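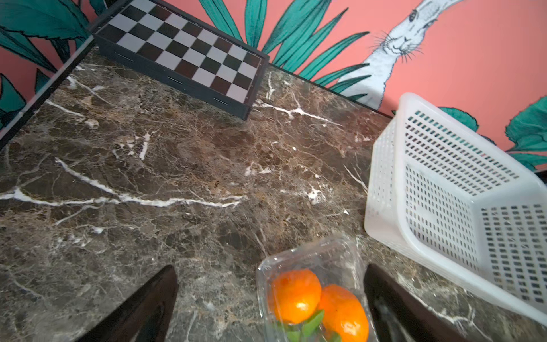 Gollitz Draughts Records

A plain-text collection of 1703 games of draughts (checkers) played by post and over the board, typed up from club score sheets. It was put together for people who write move checkers, opening books or small teaching programs and need real games by ordinary players.

What is in it

games.csv has one row per game. moves.csv has one row per move, joined to the first file on game_id. Both are UTF-8 with Unix line endings. Fields are separated by semicolons, as the comment column is full of commas.

Columns in games.csv

game_id: integer, never reused
source: gollitz, rurnik or lungu
board: 64 or 100 (number of squares)
year: four digits, blank if the sheet had none
result: 2-0, 1-1 or 0-2
comment: whatever was written at the foot of the sheet, spelling left alone

Results use the two-point system found on the sheets. A win is 2 points and a draw gives one to each side. Unfinished games have an empty result and should be left out of any scoring.

Player names are not included. Each player has a code that stays the same within one source. The same person may have played for both Gollitz and Rurnik, and we have made no attempt to match codes across clubs.

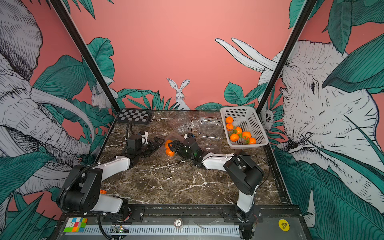 Page last changed: 2022-05-30

Notation

Squares are numbered from the top left with Black at the top, dark squares only. A move is written 11-15 and a capture 15x22. Multiple jumps list every landing square. The Lungu sheets number the board from the other end. These have been turned around in moves.csv, and the original text is kept in the column raw_move.

Checking

All games were replayed with rotar, the small command line program in the tools folder. To run it on the whole set:

rotar check games.csv moves.csv

It prints the game_id and move number of the first illegal move it meets and then goes on to the next game. Games that fail are kept in the files with the flag bad set to 1. Most failures look like a skipped line on the sheet. Please don't repair these by guessing. If you have a better copy of the sheet, open an issue with the game_id in the title.

Known problems

Crowning is not marked in the Rurnik games. Rotar works it out from the position.
Years before the club move at Lungu may be the year of filing.
Draws by agreement and draws by repetition are not told apart.

License

CC BY 4.0 for the data, MIT for rotar. If you use the set, cite it as "Gollitz Draughts Records" with the version number from the file VERSION. The next batch of Lungu sheets is planned for September.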